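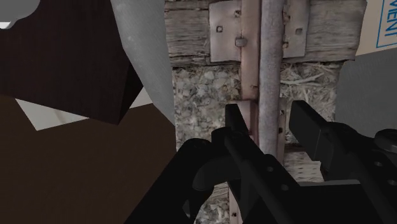 Does anyone else ride Brestlow Hill at rush hour, and if so, how are you dealing with the narrow bit by the church? I commute that way 4 times a week and the road pinches down to nothing, with a kerbless drop on one side and a wall of stone and wood on the other. So there's no bailing out. Drivers come round the bend, see me, and go for it anyway. Last night a van passed so close I could have rested my elbow on his mirror. I've got it on my handlebar cam but the plate is a blur. Do I bother reporting it?

tamell_tourer
Report it. Even with a blurry plate they log the location, and if enough people send stuff in from the same spot somebody might look at the road layout. I sent in 7 clips last year and got letters back on 2 of them.

gearsandgravy
Wow, letters! I've never had so much as an auto reply.

Two things though. What camera is it, and are you taking the lane? I ride that stretch most mornings and once I started sitting right in the middle from the bus stop on, the squeezing mostly quit. You get honked at, sure, but a honk doesn't put you in the hospital.

slowpoke_sal
I'm going to disagree with gears on this one. Taking the lane is fine if you're doing a decent speed, but I'm 14 years into riding and I go up that hill at walking pace. Sit in the middle at that speed and people get mad, and mad drivers do dumb things. I pull in at the church gate, let the line go by, and carry on. Costs me a minute.

gearsandgravy
You shouldn't have to pull over for anybody, Sal. You're traffic too.

slowpoke_sal
I know I'm traffic. I'd also like to get home for dinner. We can both be right here.

hillstart (original poster)
Thanks all. Camera is a Curska, the small one, got it in the February sale. Picture's great in daylight and mush once the sun drops. And yes, I do take the lane going down. Going up I chicken out somewhere near the bus stop and drift over, and that's exactly when they come through. So probably I'm sort of inviting it?

tamell_tourer
You're not inviting anything. The guy behind has a brake pedal.

On the camera – go into settings and lock the exposure, and turn off the stabilizer if it'll let you. Mine reads plates a lot better with it off. Bumpier to watch but who cares.

pannierpete
Or skip the hill. The Sung path comes out behind the library and it only adds 600 yards. Gravel's a bit loose at the top end but fine on anything wider than a race tire.

gearsandgravy
Sung path is unlit and full of dogs on those stretchy leashes. No thanks.

pannierpete
I like the dogs.

hillstart (original poster)
Ha, so do I, I might try it on the way in and see. I sent the clip off anyway, dated 25th June, with a note about where the road narrows. Will post if I hear back. Sal, do you stop at the first gate or the second? The first one always has a car parked across it when I go by.

slowpoke_sal
Second one. There's a patch of grass you can put a foot down on.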